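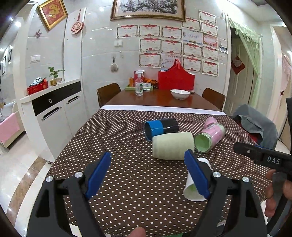

Photo: Sveva Lo Presti / Grulville tabletop set

grulville-tabletop
Data card and readme, v3

Short version: demos recorded with hand-held grippers in people's homes, everyday stuff on tables, one small task per episode. No robot in any of it, a person holds the grippers. Meant for training pick and place policies. Written fast, May, will tidy up. If something is wrong mail Aisling or open an issue.

What's in it

343 episodes recorded, 272 kept after review. The rest are in the rejected folder with a reason code, please don't train on them without reading the codes first. 3 homes, all with the owners living there as usual, so the backgrounds are full of actual belongings. We left them as they were.

Each episode folder has:
video.mp4 - wrist view, wide lens
pose.csv - gripper position and rotation per video frame
width.csv - finger opening, same clock as pose
note.txt - whatever the operator typed afterward, sometimes nothing
meta.json - home, task, operator, item list

Two-handed episodes have all of the above twice, suffix _l and _r. Check the suffix. Corrado lost an afternoon to this.

Tasks

11 tasks total. Full list in tasks.txt. The ones people ask for:

cups_down - items start lying on their sides, operator stands them up one at a time, any order
cups_sort - move cups to one side of the table, anything that isn't a cup to the other
cups_nest - put one cup inside another, only pairs that fit
pass_over - two grippers, hand an item from left to right, set it down

The cups tasks are most of the set. We wanted things with different openings and different stiffness, so it's a mix of cups and other cylinders. Some are ribbed, some shiny. The shiny ones are hard and the labels for those are less consistant.

Start layout

Operator lays items on the cloth by hand before recording. No template, no tape marks. Leave room for the fingers to get in from at least one side. Partly hidden items are OK and we want some - a smaller thing behind a bigger thing is a good start. Don't line everything up in a row like a shop shelf.

Both fingers have to be visible from the first frame to the last. If your own fingertip shows at the bottom of the picture leave it, don't re-record for that.

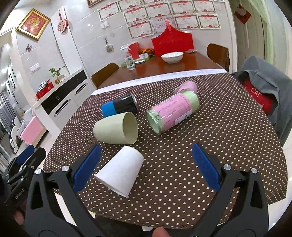
Home B, cup tasks. White paper cup nearest the pads, gripper open.

The dotted cloth

Gets its own section since three people asked. Home B has a dark brown cloth with small white dots on the work end of the table. Near the edge of the lens the dots bend a lot. That's the lens, the calibration file handles it (calib/wide_b.json). If you undistort first, use that one and not the default, default is for home A and the dots still come out curved.

Pose tracking likes the dots. Tracking also likes the wall of certificates at the far end, lots of corners. Home C has a plain table and a plain wall and drift there is visibly worse. Don't compare numbers across homes without saying so.

The wood past the cloth is glossy and shows reflections. Rogério's segmentation run kept finding a second copy of the bowl down there. We haven't masked it.

How to record (for new operators)

1. Wipe the pads. Blue pads, dry cloth only.
2. Start the recorder, wait for the light, then pick up the gripper.
3. Open fully, close fully, open fully. This is the width check and the loader looks for it.
4. Do the task at normal speed. Slower than you'd do it by hand but don't freeze between moves.
5. Put the gripper back on its stand before you stop. Clips that end in mid air get rejected automatically.
6. Type a note. Even "fine" is fine.

If you drop something keep going, pick it up, finish. Drops get flagged drop=1 in meta and they are useful. What's not useful is using your other hand to fix it. Reason code H, most common one by far.

Two operators at one table: agree who goes first. Keep the second gripper still till its turn. If the other one wanders into your view, OK.

Labels

Liliana and Sveva did first pass, Corrado second. Each episode gets success / partial / fail plus a segment list: reach, grasp, lift, place, release. Segment times are good to a few frames for reach and grasp, worse for release, because with light paper cups it's hard to say when the finger really lets go. If your method depends on exact release time look at width.csv yourself.

Item names are free text from the operator. So the same object can be "cup", "tumbler" or "green thing". There's a cleanup table in labels/names_map.csv, covers most of it. The pink wrapped one goes under about four names, mapped to pink_cyl_large. Smaller pink one is pink_cyl_small. Don't merge them.

Splits

train / val / test, split by session and not by episode. Earlier version (v1) split by episode and the same table layout leaked into both sides, scores looked great, sorry. v1 numbers should not be quoted.

Test is small. We know.

Privacy

No faces in the kept set. Reviewers watch every clip start to end. Hands and fingers do appear. Walls, doorways and furniture appear, the owners saw the footage and signed off. Audio is stripped before upload. Please don't try to work out who lives there, and don't crop out the backgrounds as a dataset of their own. If an owner changes their mind we pull the home and bump the version, so check the version before you publish.

Known problems

- Wakovus loader reads width in mm, ours is in meters. Divide.
- A few clips in home A have pose gaps when the gripper got too close to the cloth. Listed in gaps.txt
- Light changes during longer sessions, curtains open in some and half closed in others. Not logged
- Left and right swapped in one pass_over session, fixed in v3, still wrong in any older copy
- Right handed operators only so far
- bjarnason_baseline/ needs the old tokenizer, Rogério has a branch

Baseline

Bjarnason is the small policy we train to check the data isn't broken. Not tuned, don't treat it as a benchmark. It does OK on cups_down, poor on cups_nest, and we never got pass_over to train properly. Config in the folder. Run make check first, it takes a few minutes and catches most path mistakes.

Next

Inia (the deformables set) uses the same folder layout and will go in its own repo. More homes if we can get them. Left handed operator wanted, write to Aisling.

Contacts
Aisling Lenihan - access, permissions, operators
Rogério Nogueira - loader, baseline
Corrado Carbone - labels, reason codes
Liliana Santoro - names map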